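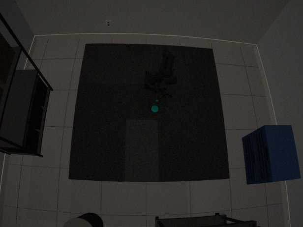

On Permits, Patience and the Size of Government

The reading group to which I belong spent its July meeting on a question that has occupied political writers for some time: whether democratic governments have lost the ability to carry out what they have decided to do. The discussion was longer than planned, and I was asked to set down my own remarks in a more orderly form than the one in which I delivered them. I do so below, with some additions.

The usual argument is familiar. Elected bodies pass laws, voters approve bonds, mayors announce programs, and then years go by. A bridge is studied. A clinic is designed and redesigned. By the time the work begins, the officials who proposed it have left office, and the public has formed the view that its vote produced nothing. Writers on the left tend to attribute this to a lack of money and staff. Writers on the right tend to attribute it to the number of rules. Both camps can point to cases, and both do so at length.

My own experience comes from a smaller place than most of these books consider. I served for two terms on the planning board in Clirside, a town with one traffic signal and a good deal of opinion. During those years the board heard 18 applications that I would call significant, by which I mean that each would have changed how at least one street was used. I kept my notes from all of them, and I reread them before the July meeting.

The application I remember best concerned the old Retness mill. The owner wished to convert the upper floors to apartments, 50 units in all, with shops at street level. The master plan called for exactly this. The master plan had itself been adopted after a public process in which more than 200 residents took part, and the mill was named in it as a priority. One might suppose that the matter was therefore settled. It came before the board on a Thursday evening, and the hearing was continued, and then continued again, and the owner withdrew before a vote was taken.

It would be easy to tell this as a story of obstruction, and it has been told that way in letters to the local paper. I do not think the description is fair. The residents of Rainer Street, who spoke at every session, had not taken part in the master plan. Several of them had not lived in town when it was adopted. Others had seen the notices and had not understood that a map with a shaded area on it would one day mean delivery trucks at their back fences. They learned of the project when the legal notice reached them, and they made use of the only forum that was open to them. Their objections were specific and, in two or three instances, correct. The drainage study had used the wrong culvert.

The owner, for his part, had done everything asked of him. He had read the plan, hired an engineer, and paid his fees. He was told at each session that one further item was required. I was among those who told him so. I believed each request to be reasonable when I made it, and reading my notes again, I still believe that most of them were. Taken together they amounted to a refusal, and the board never had to put its name to one.

This is the point on which I differ from much of what is written about democratic paralysis. The authors look for a villain, or at least for an interest that profits from delay. Such interests exist. In the cases I know, however, the delay was produced by people acting in good faith at the wrong stage. A community that argues about general principles in an empty hall, and then argues about particular projects in a full one, has placed its deliberation where it can do the least good.

Rizwan Haque, who led our July discussion, took the opposite view and made the case well. He holds that people cannot be expected to care about abstractions, and that the full hall is where democracy takes place. In his account the remedy is more capacity: enough trained staff that the wrong culvert is found in the first month, so that the hearing can be spent on matters of judgment. He cited the county office at Stestusik, where a second engineer was hired and continuances became less common. I accept the example. I would add only that Stestusik also amended its bylaw, so that a project consistent with the adopted plan must receive a vote by the third session. It is difficult to say which change did the work, and he conceded as much.

There was some discussion of whether larger cities have anything to teach a town with 3012 registered voters. I am doubtful. The mayors who are praised in the national press generally have a strong executive office, a professional agency, and a reporter or two who will notice when something is built. A town such as ours has a part-time administrator and a board of seven. The question of whether the state is too large or too small has little meaning at that level. What residents can observe is whether a decision, once made, leads to anything.

I left the board believing that a clear denial does less harm to public confidence than an approval that never arrives. An applicant who is denied may appeal or propose something else. Residents who prevail know that they have prevailed. After the Retness withdrawal neither side could say what the town had decided, and the same residents and the same owner were still disputing it a year later in connection with an unrelated sewer warrant.

For September the group will read two essays on citizen assemblies, selected by Mr. Haque. Members who would like copies should let me know before the end of August, and those who still have the library's copies of the spring selection are asked to return them.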